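April 2020, produce tray

Kamol Limsakul wants the tray signed off as the standard mixed load. I'm not convinced. The pineapple takes up the left end and everything leafy or round gets shoved to the right, so the bananas end up under the lettuce every time I look.
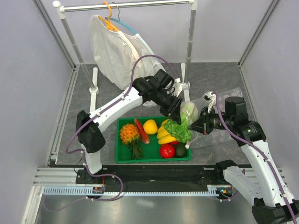

Lilla Kun says the Okel list allows 12 pieces per tray. Fine on paper. Whoever wrote it never tried to fit a cabbage next to a lettuce with the tomato in front. The melon slice won't stay put either, I suspect, unless something heavier leans on it.

To try: cabbage at the left, pineapple turned crown to the back. Ask Deák if the 2 deeper trays are still at Trenstead.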